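Dorkura Rectangular Tray, Stainless: Bench Review
Conall Cronin, Praltenside Workshop Notes

The Dorkura is a shallow rectangular tray in stainless steel, sold for parts sorting, small assembly and general bench use. It has rounded corners and a raised rim. The maker offers it in one finish and two sizes. This review covers the larger one, bought at list price and used on the sorting table in the small parts room since July. The shallow yellow plastic bins that feed it are from the Onis range and are mentioned only where they affect the tray.

Weight and stiffness

The tray weighs 566 g on our scale. That is enough to keep it from sliding when a part is picked out of one corner, and light enough to lift with one hand when loaded. Pressing down on opposite corners with the thumbs produces no rocking on a flat surface. Pressing in the middle of the floor gives a slight flex, with an audible click at higher force. The click is harmless but can be irritating if you put a heavy part down carelessly, and a liner damps it only a little.

The rim adds most of the stiffness. It is finished smooth, and I found no sharp spots running a cotton rag along it. The rag test is crude, but it found burrs on two of the three cheaper trays we had before.

Internal dimensions

The flat part of the floor measures 273 mm across the short side. The curve where the wall meets the floor takes up more room than the catalog drawing suggests, so anything cut to the outside dimensions will ride up at the edges. Measure the flat and cut to that.

The corner radius is generous. Small washers do not lodge in it, and a finger or a brush reaches all of it. The drawback is that square-cornered inserts need their corners trimmed.

Surface and glare

The steel is bright, and the rim more so. Under overhead lighting it throws a hard reflection along the edge, and polished hardware lying directly on the bare floor of the tray is difficult to pick out by eye. This was the main complaint in the first weeks. Dull black or brass parts are no trouble. Zinc-plated screws are the worst case.

Fingerprints show at once and wipe off with a damp cloth. Fine scratches appeared within the first few days and have not become noticeably worse. No staining so far, including one night with a wet rag left in it.

Noise

Dropping hardware into bare steel is loud. In a shared room this matters. A folded towel under the tray helps more than anything placed inside it, although it costs you the flat contact with the table.

Use with bins

Our arrangement keeps the yellow bins on either side and the tray in the middle of a white table. The Onis bins have sloped walls and the tray does not stack inside them or on top of them in any useful way. Dorkura sells a matching rack, which we did not buy. The rim is low enough to clear with the wrist resting on the table, and transfers from bin to tray are quick.

Color contrast between the yellow plastic and the steel is a small benefit. It is easy to tell at a glance which container holds unsorted stock.

Cleaning

Warm water and dish soap. The rim has no open fold on ours, so water does not collect there. Dry it with a cloth if you mind spots. It has been through 101 washes, tallied on a card by the sink, with no change in shape.

Lining

Dorkura sells a cut silicone mat for this tray. It fits well, picks up dust quickly and costs more than half as much as the tray. We tried it for two weeks and went back to plain white paper.

Paper removes the glare from the floor of the tray, catches oil and filings, and can be folded up with the debris inside. A sheet cut a little smaller than the floor is the right choice, leaving a narrow margin of bare metal on all sides. A full-width sheet climbs the wall and curls. Heavier stock lies flatter, but ordinary paper is adequate even once it has wrinkled slightly. Tape is unnecessary unless the tray stands near a fan. Change the sheet when it tears or becomes hard to see parts against.

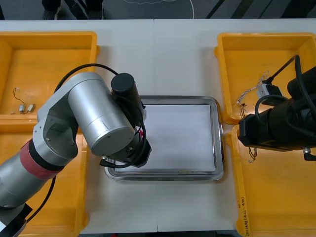 Compared with the Sowa tray

The Sowa is the obvious alternative. It is thinner, has a rolled edge that traps water, and weighs 529 g in the nearest size. Its floor is brushed, so it can be used unlined without much glare. For dry work with no oil involved, I would consider it the better buy. Its corners are tighter and small washers do get stuck in them.

Verdict

Recommended for bench sorting with a paper liner. Buyers who want to use a tray bare should look at a brushed finish. The silicone mat can be skipped. We have ordered a second Dorkura in the smaller size for the soldering bench.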